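Demonstrationen in der Küchensimulation aufnehmen: Anleitung für zwei Arme
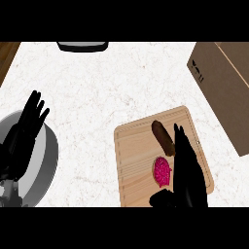
Simulierte Arbeitsfläche: linke Hand über dem weißen Topf, rechter Greifer am Schneidebrett.

Diese Anleitung beschreibt, wie man im Projekt Tidholm eigene Beispiele für das Training aufnimmt. Ich setze voraus, dass der Simulator schon installiert ist und beide Eingabegeräte erkannt werden.

Szene laden

Öffnen Sie im Menü die Szene „Tadthorpe“ und warten Sie, bis alle Objekte ruhig liegen. Danach wählen Sie die Aufgabe „Vom Brett in den Topf“. Die Lage der Gegenstände wird bei jedem Start neu gewürfelt. Wenn ein Gegenstand außerhalb der Reichweite liegt, bitte die Szene neu starten und nicht mit der Hand verschieben.

Greifer einstellen

Der Wert für die Öffnung geht von 0 (geschlossen) bis 255 (ganz offen). Prüfen Sie beide Seiten einzeln. Bleibt ein Wert beim Loslassen nicht stabil, muss man neu kalibrieren.

Aufnehmen

1. Bringen Sie beide Arme in die Startposition und warten Sie 2 Sekunden.
2. Starten Sie die Aufnahme mit der Leertaste.
3. Führen Sie den rechten Greifer langsam von oben an das Objekt. Den linken Arm halten Sie dabei ruhig.
4. Schließen, anheben, zum Topf bewegen und loslassen.
5. Fahren Sie zurück und beenden Sie mit der Leertaste.

Ein Durchgang dauert ungefähr 7 Sekunden. Sehr lange Pausen in der Mitte sind ungünstig, denn das Modell lernt das Warten mit.

Aussortieren

Fällt das Objekt neben den Topf, markieren Sie die Episode als „fehlgeschlagen“. Bitte nicht löschen, diese Dateien werden für die Auswertung noch gebraucht. Ein zweiter Griffversuch ist erlaubt, wenn er ohne Hektik gelingt.

Zum Schluss exportieren Sie den Ordner mit dem Werkzeug Ollton und kontrollieren, ob zu jeder Episode Bilder und Gelenkwerte vorhanden sind.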